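Omport stacking shelf review: six months in the laundry closet

Posted June 28, 2018 by Eylül Erdem
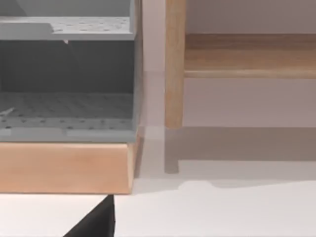
I bought the Omport back in January because my laundry closet had reached the point where opening the door meant catching a bottle of something. It's a narrow closet, deeper than it is wide, and the washer takes up most of it. Every shelf I'd tried was either too wide or so flimsy it sagged under a jug of detergent. What I wanted was gray plastic, open at the front, with tiers full of little holes so drips and damp air have somewhere to go. Solid shelves in a laundry closet get that sticky ring under every bottle, and I was so tired of scrubbing it!

So, assembly. The box says 20 minutes and I took 50, mostly my own fault (I put the back panel on upside down and didn't notice until the last side wouldn't click). The instructions are one folded sheet with tiny drawings and no words at all. You don't need tools, but you do need strong thumbs. A rubber mallet would have saved me some swearing.

Once it's together it feels solid. I keep two full jugs of detergent, the vinegar, a tub of stain powder and all my cleaning rags in there, and nothing has bowed. I did have a Pichon wire rack before this and it leaned to the left from the first week, so maybe my bar is low.

Things I don't love: the holes are a pain with anything small. Clothespins are fine, but loose buttons and safety pins drop straight through, so those live in a jar now. Lint also collects in the holes. I take the shelves out to the tub every couple of months and run the shower over them, and that does the trick, though getting them back in is a bit of a wrestle. And the plastic smelled pretty strong for the first week – leave it out on a porch if you have one.

I paid 100 dollars at the Tetivbridge home store, which felt steep for plastic. My sister has the Tekport version, which is cheaper and looks nearly the same from across the room, but hers wobbles when the washer spins and mine stays put. She's since wedged a folded dish towel behind it and says it's fine.

Would I buy it again? Yes, for a laundry closet or a mudroom. For a pantry I'd probably go with something solid, just for the crumbs. I'm still deciding whether to get a second one for under the basement stairs, but I need to measure the slope first.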